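Demonstration collection sync, February
Minutes: Spyros Dimitrov
Present: Calum Cowie (chair), S. Dimitrov, collection crew, one person from Vollano on the phone, mostly muted

1. Count
The lamp task stands at 672 accepted demonstrations against a target of 2,000. Calum asked if this was on schedule. It was agreed that the schedule could be looked at.

2. Rejects
51 takes were thrown out this round. Of those, 43 lost tracking when the markers turned away from view. The rest were filed under "other," a category that Calum would like to see described in words by next time.

3. Lamp task

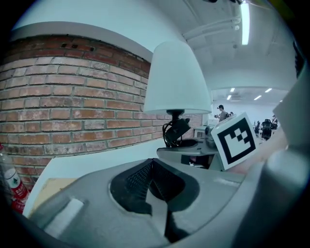
Lamp task, gripper view first, then the view from above. 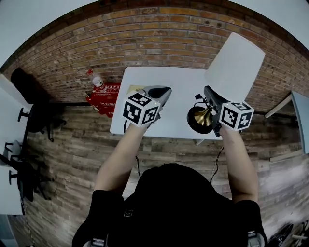

Calum wants more variety in how people approach the base. Spyros pointed out that the instruction sheet says "approach naturally," and that everyone has now read it often enough to approach exactly the same way. The sheet will be rewritten — shorter, if possible.

Starting positions will be drawn from a list before each take. Objections to the list were heard at length and noted here.

4. Labels
Vollano unmuted to ask whether a paused take counts as one episode or two. One. This was also the answer last month.

5. Actions
Spyros: new instruction sheet, position list.
Calum: define "other."
Vollano: send the label format, again.

Closed at 4:40, ten minutes after the room was booked by someone else.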